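**Garment folding** is the practice of bringing clothes into a smaller and more regular shape for storage, transport or sale. It is done in almost every household, and it is also a paid task in laundries, hotels, shops and clothing factories. The subject belongs partly to housekeeping and partly to the textile trade, and the words used for it differ from one field to the other.

## Terms

In the trade, a *fold* is the doubled layer of cloth, and a *crease* is the line which stays after pressing or after long storage. In everyday speech the two words are often mixed. A *bundle* is a group of garments folded to the same width and tied or wrapped together. Older manuals also use the word *plait* for a fold made on purpose, but this use has become rare.

## Behavior of fabrics

How well a cloth takes a fold depends on the fiber, the weave and the weight. Linen and cotton hold a sharp line easily. Wool resists it and slowly returns to its first form, for which reason wool suits are usually hung. Knitted fabrics bend softly and do not keep a crease for long, but they stretch under their own weight and so are better folded than hung. 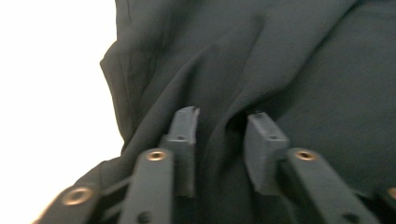
*Dark gray fabric gathered into soft folds.*

The grain of the cloth is also important. A fold made along the lengthwise grain lies flat, while a fold made on the bias tends to twist. Hems and side seams are thicker than the rest of the garment, and if several of them are placed one over another, the package becomes higher on one side. Experienced folders move each seam a little from the one below it.

## History

Before the wardrobe became common, clothes in many parts of Europe were kept in chests. They were laid flat, with the heaviest at the bottom, and dried herbs were put between the layers. The chest had an inconvenience: to reach one shirt it was necessary to lift out everything above it. Chests of drawers solved a part of this problem, and the width of the drawer began to decide the width of the fold.

In the town of Kulard, the laundry house Diltanari was known for a narrow fold in three parts, made for customers who traveled by river. Its owner, Remigiusz Tomaszewski, printed a small handbook for his workers in which every garment had its own page. The handbook was later translated by Lilibeth Sebastian, who added a chapter on children's clothes and corrected several of the drawings. The shop stamp shown on the title page is the only known picture of the building – it was pulled down when the river road was made wider.

## Methods

### Flat fold

The flat fold is the most common method. The garment is spread face down, the sides are brought to the middle, and the length is then doubled once or twice. It is suitable for shelves, where the pieces are stacked.

### Upright fold

In the upright fold the garment is folded smaller, until it can stand on its edge in a drawer. All pieces can be seen at once. Thin and slippery cloth does not stand well and needs a box or a divider.

### Rolling

Rolling is used mostly for travel. Rhea Cabrera, in her study of seasonal workers' luggage, compared 478 packed bags and found that rolled clothes were most frequent in soft bags with no frame.

## Trousers 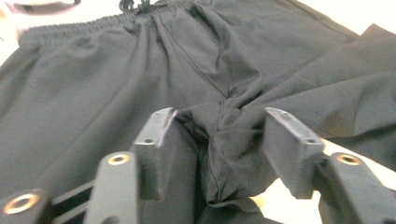 Pressed trousers are folded along the front crease, so that the two legs lie exactly one on the other. The seat forms a point at the back, and many people turn this point inward before they double the length. Trousers with an elastic waist have no fixed front crease. They are laid leg on leg by the inner seams, and the waistband is smoothed by hand but not pulled. A drawstring, if there is one, is placed inside.

## Commercial folding

Shops fold around a board so that all pieces in a stack have the same size. The Sison board, named after Reynaldo Sison, has a handle cut into one short side and was sold in packs of three. In large laundries the towels and sheets are folded by machine, but mixed clothing is still often finished by hand. Ariel Dumlao describes a hotel laundry in which 1000 pieces were folded in one night shift – the uniforms were left until the morning, when the light was better.

## See also

- Ironing
- Linen closet
- Clothes hanger
- Permanent press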